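Clothing reuse in Litstead: a conversation with the program's coordinator

The Litstead Clothing Exchange has operated from the former Ansari building for 11 years. Its coordinator met with us on Fri 2 October to discuss donations, costs and the coming winter.

"People are generous, but they tend to give in the wrong season," she said. "We receive summer dresses in December and parkas when the heat arrives."

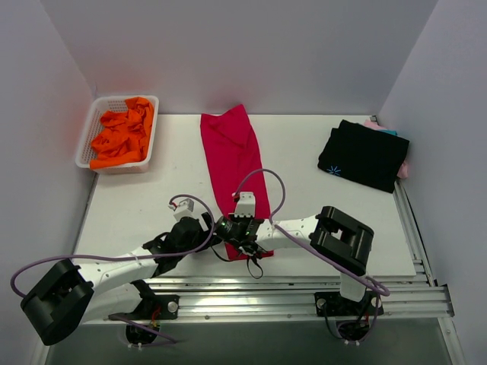
Storage remains the principal concern. The exchange holds 4,000 garments at its Cesau Street depot, which was designed for 3,000. Council has offered a second room, though the lease is yet to be signed.

The coordinator noted that 319 households used the service last year, many for school uniforms. "A family can spend a week's groceries on one blazer," she said. "We would like every school in the district to accept second-hand — most already do."

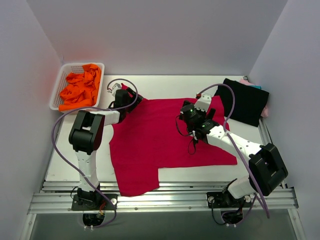

She also asked that donors wash items and check the pockets before dropping them off. Damaged wool and cotton are sent to Draltira for fibre recovery, at a cost to the exchange.

Donations are accepted at the depot on weekday mornings.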